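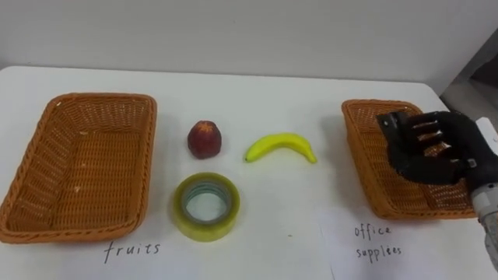
Volume 2, page 54

WAITING AT STOP 3683: A STUDY OF THE DRELHOLM TO HONUM BUS

Gwilym Voyle, Lowri Lougher and Iolo Pritchard
Project supervisor: Nia Watkins
Submitted Sunday, April 2, 2023

Introduction

Our first idea for this project was the history of the Drelholm canal. Another group had it already, so we chose the bus. All three of us catch it, or try to, and we had been complaining about it for years without any evidence. Our supervisor pointed out that complaining with evidence was called research and that we could get marks for it.

The service runs from Drelholm market square to Honum by way of Harawira Road and is operated by Judevance Coaches. Stop 3683 is on Harawira Road, opposite the closed bank. It has a pole, a timetable case, a bench that slopes forward, and a shelter with a roof and three sides, the missing side being the one the rain comes from.

We wanted to find out how late the bus really is, whether people who use it judge the lateness correctly, and what they do while they wait. Gwilym also wanted to find out why the timetable has a column headed "NS" with no key. We can now answer two and a half of these questions.

Method

We logged 70 scheduled departures at the stop, on school days only, in the mornings and late afternoons. A bus counted as arrived when its front doors opened. This rule was added after an early disagreement over a bus that stopped, looked at us and drove on. (Lowri recorded it as "on time". Iolo recorded it in words we have left out.) We set our watches by the speaking clock at the start of each session. A bus that had not come by the time the next one was due was written down as missing.

We also asked passengers to guess, before the bus came, how late it would be. We did not ask anyone with shopping in both hands, anyone on the phone, or Iolo's former piano teacher, who has views.

Last of all we wrote to Judevance. Their reply thanked us for our interest in careers in the coach industry.

Problems with the method

Three people in school uniform holding clipboards have an effect on a bus driver. For the first week the service was noticeably better than any of us could remember, and Lowri thinks word had gone round the depot. We then put the clipboards away and made notes in an exercise book, and things returned to normal. We have kept the first week in the results but marked it separately.

The weather was another problem. Pencil works on damp paper and biro does not. Part of one session in the log is now a blue cloud, and we have left it out of the averages.

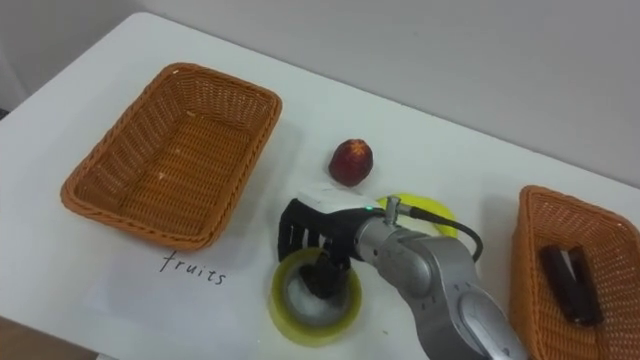
There is also the question of whether a bus that is very late is really the next bus, slightly early. We spent most of a lunch hour on this. The two vehicles look the same, they show the same number and the drivers are not keen to discuss it. In the end we gave every arrival to the nearest scheduled time before it, which is harsh on Judevance but is also how it feels at the stop.

Results

The morning buses were late more often than they were on time, though usually by only a few minutes. The late afternoon buses were much worse. The one that is supposed to meet the end of school was the least reliable of the lot, and was missing altogether more often than any other service we logged.

Early buses were rare and were disliked more than late ones. An early bus is no use to anybody who has not yet got there. One passenger told us she had been left behind by an early bus in July and had not trusted the timetable since, and she now comes so far ahead of time that she sometimes catches the one before.

On guessing, our passengers were better than we expected. Regular users tended to be close. Occasional users were hopeful. The most accurate guesses came from Cledwyn Maddocks, who has caught the bus to Honum since it was run by a different firm and had a conductor. He does not look at the timetable. He looks at the traffic lights by the chemist, counts the changes and says a number. We asked him to explain his method and he said it was mainly disappointment.

What people do while they wait

We had planned to sort waiting into types of behaviour, with a chart. The chart had one very large bar for looking up the road. Most people look up the road, look at the timetable, then look up the road again, as though reading it might have helped. People standing alone do this less when somebody else arrives. The newcomer then asks whether it has been, and the first person says no, and for a short while both of them seem happier.

The bench was hardly used. Sitting on it takes more effort in the legs than standing.

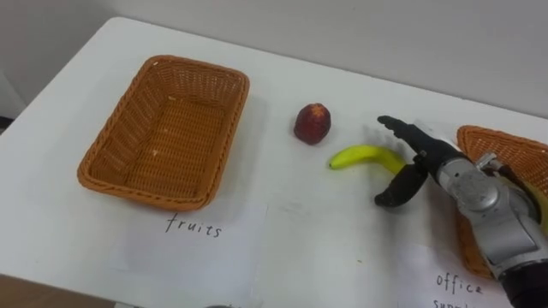
Conversation between strangers began sooner when the bus was late, and nearly always began with the bus. After that it could go anywhere. We overheard part of a very good account of a hip operation, but the bus came.

The NS column

We asked passengers, two drivers and the woman in the newsagent's. Suggestions were "not Saturdays", "not Sundays", "no service" and "normal service". The last two would make quite a difference. One driver said he had always taken it to mean "non-stop", which worried us, as we were on the bus at the time. Judevance's website uses the same column and has no key either.

Recommendations

The timetable should have a key. The end of school bus should leave the market square a little later and then actually be able to keep to its time, as most of the delay builds up behind the delivery lorries there before it has properly set off. The bench should be level.

We have sent these to Judevance with a copy of the results. Iolo has been sent an application form for a driver apprenticeship and is thinking about it.

Thanks

To Mr Maddocks for his guesses, to the newsagent's for letting us dry the exercise book on the radiator, and to Miss Watkins, who gave us an extension when we missed the first deadline. The bus was late.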